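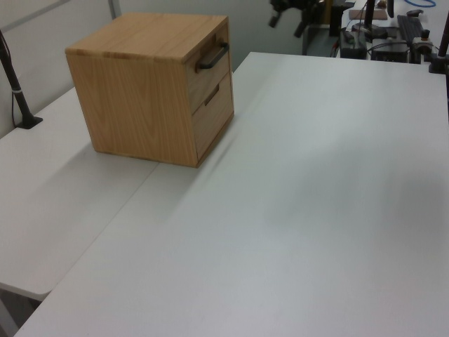 Setting up the Gongate screening box for your short film night

I run a little monthly screening under the name Stustumis, and I wrote this section for whoever is on the box when I'm not there. Give yourself 40 minutes before doors, more if you've never touched it! Small parts go in a wooden cabinet with two drawers like this one: the drive and spare cables in the top drawer (the one with the dark bar handle), tapes and adapters in the lower one, where you pull by the slot.

1. Plug in the drive and wait for the green light. Don't open the menu yet.

2. Pick Library, then Import. Our opener, Karunaratne, is a 285-second film and copies fast, but the feature takes ages, so go get a coffee.

3. Set the frame rate to match the file. I left it on Auto once and Ifeoma Nnaji's lovely slow horror short stuttered all the way through (sorry again, Ifeoma).

4. Play the first 3 minutes of each film with the sound up. Walk to the back row and listen for dialogue.

Note: Cleson has subtitles in a separate file. Give it exactly the same name as the film or the box won't find it.

Caution: never pull the drive while the light is blinking. Choose Eject first, every time.

5. Build the playlist, switch Loop off, and hit Save. The house lights stay up until I wave from the door.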